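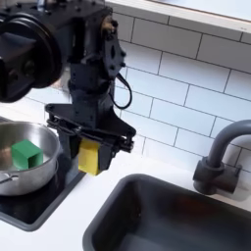 Gelber Block im Greifer, grüner Block im Topf: Küchenarbeit, wie die Forschung sie versteht.

Küchentipps für Skeptiker: Was von der Roboterstudie am Herd übrig bleibt

Seit die Arbeitsgruppe Rundberg ihren Bericht über den Küchenarm veröffentlicht hat, kommen Zuschriften, ob man mit dem Kauf einer neuen Küche lieber warten soll. Nein. Ich habe den Bericht gelesen, samt Anhang, und bin danach Kartoffeln schälen gegangen.

Die Methode in Kürze: Der Arm lernt aus 3000 vorgeführten Griffen, Klötze in einen Topf zu legen und wieder herauszuholen. Danach folgten 935 Versuche ohne Hilfe. Als Erfolg zählt, wenn der Klotz am Ende im Topf liegt. Ob er vorher zweimal danebenging, steht in einer anderen Tabelle, und die muss man suchen. Über 300 Versuche wurden abgebrochen und tauchen in der Quote gar nicht auf. In meiner Küche hieße das: Angebranntes wird nicht mitgezählt.

Ein Klotz hat gerade Flächen und gibt nicht nach. Eine geschälte Kartoffel ist glitschig, eine Tomate platzt, und Petersilie klebt an allem. Dazu schreibt Rundberg einen einzigen Absatz, unter »Ausblick«. Die Nachprüfung in Prevstead mit anderem Topf und anderem Licht fiel deutlich schlechter aus, was mich weniger überrascht hat als offenbar die Verfasser.

Brauchbares habe ich trotzdem gefunden:

Topfgriff immer gleich ausrichten. Im Versuch sank die Trefferzahl, sobald der Topf gedreht stand. Uns geht es beim blinden Danebengreifen ähnlich. Griff nach innen, nie über die Kante hinaus.

Den Streifen zwischen Kochfeld und Spüle freihalten. Wer abgießt, braucht dort Platz zum Absetzen. Das Schneidebrett gehört auf die andere Seite.

Von oben einlegen, knapp über dem Boden loslassen. Gilt für Klöße wie für Klötze. Bei heißem Wasser die Schaumkelle nehmen.

Spiegelnde Flächen nach dem Kochen trocken nachwischen. Laut Bericht stören Reflexe die Kameraauswertung, bei mir stören die Kalkränder. Ein Schuss Essig im Wischwasser reicht, auf Naturstein bitte weglassen.

Einen Zusatzgreifer für Senioren, wie ihn Cosberg ankündigt, würde ich erst bestellen, wenn ihn jemand mit einer nassen Gurke vorgeführt hat. Die Greifzange aus dem Haushaltswarenladen hält bei mir seit 2 Umzügen.

Im Dezember soll die Folgestudie mit dem Datensatz Barros erscheinen, angeblich mit echtem Gemüse. Ich trage die Zahlen dann hier nach, auch die abgebrochenen Versuche, falls man sie herausrückt.

Diese Seite verwendet Cookies. Mit der weiteren Nutzung stimmen Sie dem zu. Einstellungen | Einverstanden
Kontakt | Impressum | Nach oben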